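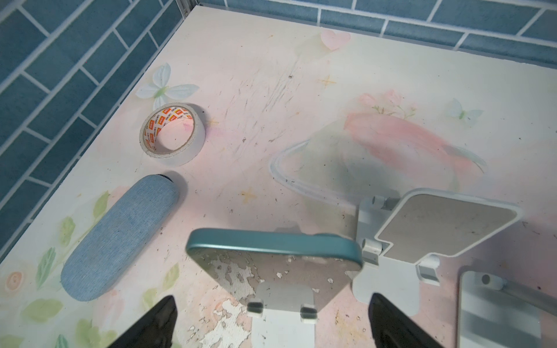

4. Working alongside the phone placement cell

4.1 Scope

This section applies to bench staff at the Dustwood and Ivville sites whose stations have been changed from hand placement to robot placement. It covers preparing the table, starting a run, stepping in during a run, and handing over at the end of a shift. Programming the arm is covered in section 7.

4.2 What changes at the station

Before the cell was fitted, one person picked up each phone, set it on a stand and logged it. The arm now does the placing. The operator prepares the table, watches the first placements, deals with stops and signs the log. Staff who worked the bench by hand keep the same station and the same break times. The arm does not set the pace of the operator's other duties, and no operator is to be given a second cell before completing the training described in 4.7.

4.3 Preparing the table

1. Press PAUSE on the panel and wait for the amber lamp.

2. Set the stands on the table with the holder hooks facing the arm. Each base must lie flat.

3. Check that the grey pads on the hooks are in place. A stand with a missing or lifting pad goes in the repair tray.

4. Leave a gap between neighbouring stands wide enough for a gripper finger.

5. Tape rolls, spectacle cases and similar items may stay on the table if they are behind or to the side of the stands. Nothing may lie between the stands and the arm.

6. Step back behind the line and press READY.

Note: Printed or worn table surfaces are accepted. Scratches and peeled patches do not need to be covered. If a base rocks on a damaged patch, move the stand.

4.4 Starting a run

1. Select the stand layout on the panel. Layouts are numbered 1 to 9.

2. Press START. The arm moves to the table and holds for 10 seconds.

3. Watch the first 2 placements from behind the line. The lower edge of the phone must rest on both hooks.

4. If both are correct, press CONFIRM. The run continues without further input.

CAUTION: Do not straighten a phone by hand while the gripper fingers are over the table. Press PAUSE first, even for a small correction.

4.5 Stops during a run

Code 17 (hook not found): the stand has turned or is too close to its neighbour. Pause, reset the stand, press READY, then RESUME.

Code 21 (grip lost): pause, remove the phone and inspect it for marks. Do not return it to the run. Enter it in the log as "hand".

If the same code appears again on the same stand, end the run and call the cell technician. Operators are not expected to clear repeated faults, and time spent waiting is logged against the cell.

4.6 Handover

1. End the run and wait for the arm to park.

2. Write the layout number, any codes and any items entered as "hand" in the log.

3. Tell the incoming operator about any stand that was moved or taken out.

4.7 Training and contacts

Training takes one shift and is given at the station. Operators who prefer to remain on hand placement may ask for a transfer to the Urwood bench, which has no cell. Requests go to Aivar Paulauskas. Faults and changes to this section go to Priit Pētersons.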